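Why does bread dough get bigger?

I used to think my grandma had a magic bowl. She'd put in a little lump of dough, cover it with a towel, and when I came back from playing it was nearly up to the rim! So one day I asked her, and she handed me a packet of yeast and told me to have a good sniff.

Yeast is alive. It's a fungus, like a mushroom, but so tiny you'd need a microscope to see just one. And it's hungry! It eats the sugars in the flour and lets out a gas called carbon dioxide (the same gas that makes soda fizzy).

Now, when you squash and stretch dough, you're making something called gluten. It's bendy, a bit like bubble gum, so the gas gets trapped inside in lots of little bubbles. More bubbles, bigger dough - easy!

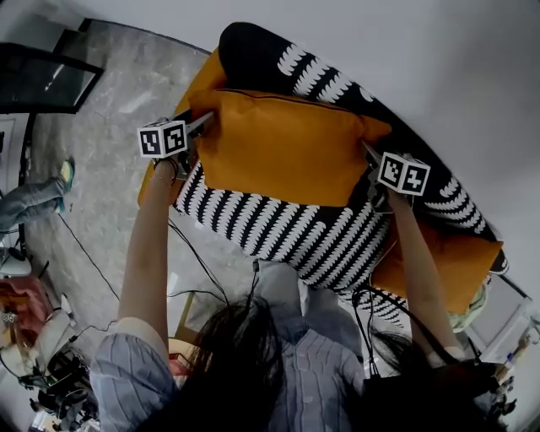 Yeast likes to be cozy, too. On a chilly January day my dough takes forever, so I put the bowl in the warmest corner of the kitchen and go read a book. But don't make it too hot, or the yeast will die and your bread will be flat as a board.

Then it all goes in the oven (ask a grown-up for that part). The bubbles swell up one last time and the dough sets around them. Next time you have toast, look for the holes - that's where the gas was.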